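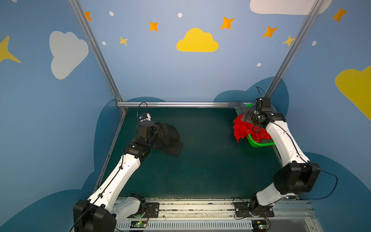 Two arms on one rail, with a dark gray cloth in the left gripper.

Gellix Restroom Supply Monitor, starter kit
$449 per kit, plus shipping
Sold by Jonstead Building Supply

We held off on stocking this one. Supply monitors have been pitched to building managers for years, mostly with the same promise: put a sensor on every soap dispenser and your cleaning crew will stop walking to rooms that don't need them. We've heard it from a lot of sales reps and have seen very few buildings where the crew stopped walking anywhere.

The Gellix kit is a modest version of the idea, and we can sell it with a straight face. You get three soap sensors, a wall hub and the mounting tape. The sensors clip under the bottle and weigh it. When a bottle drops below the level you set, the hub sends an email or a text.
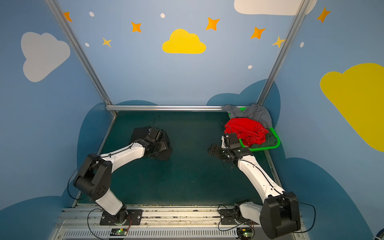
Black cloth on the teal work surface, green basket in the back right corner.

What we tried

Katherine Zapata put the sensors in our own building in February and later helped a customer, the Tratby office park, fit out 46 dispensers. Low-soap alerts were right most of the time. The false ones came nearly always from bottles that had been put back crooked after a refill. Tratby now has a sticker on each dispenser reminding people to push until it clicks, and that did more good than the software update we were told would fix it.

Did Tratby save money? They think so. We asked to see the numbers and got a spreadsheet that also covered a new cleaning contract, so we wouldn't lean on it. Complaints about empty soap went down -- that much the front desk could show us.

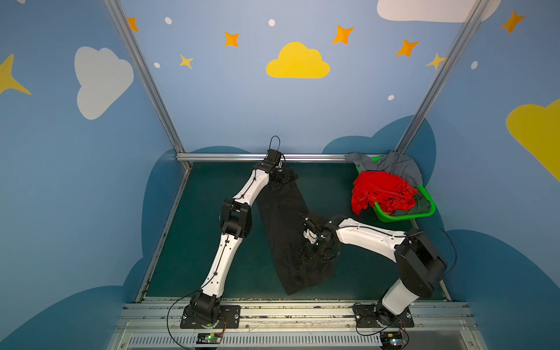 There's also a dashboard. It draws a heat map of restroom "demand," and in the demo it looks wonderful. Most of our customers open it in the first week and then live off the text alerts. If a rep from any brand spends most of the meeting on the heat map, ask how long the batteries last and who changes them.

Before you order

Fits: bottle-type dispensers with a flat base. It does not fit sealed pouch systems, whatever the box suggests.
Power: hub plugs into the wall. Sensors take two AA batteries each, not included.
Network: needs Wi-Fi that doesn't use a sign-in page.
Fees: alerts are free. The dashboard is free for the first year, and we could not get next year's price in writing.
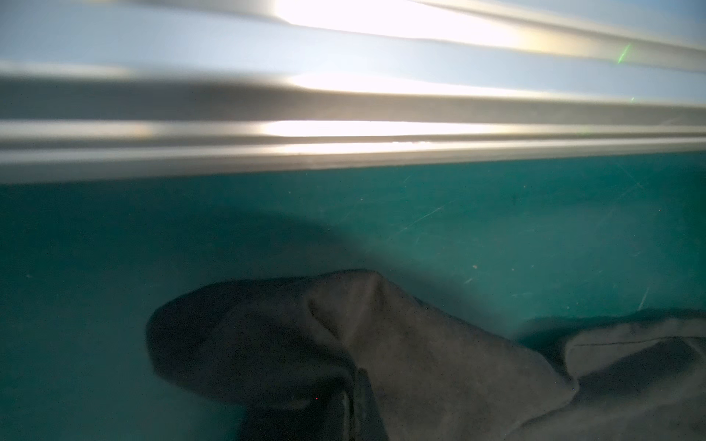

Small buildings should probably skip it. With a handful of restrooms and a cleaner who has been there a while, a clipboard works fine and costs less. The kit starts to make sense across several floors, or where the night crew never meets the day staff.

If you already own the Mạch paper towel sensors, they will not talk to this hub. Both makers say they are working on it.

Returns: 30 days, opened or unopened. Keep the tape backing.
Questions about fit: ask for Ngân Lò at the parts desk and have your dispenser model handy.

Page last checked October 18, 2025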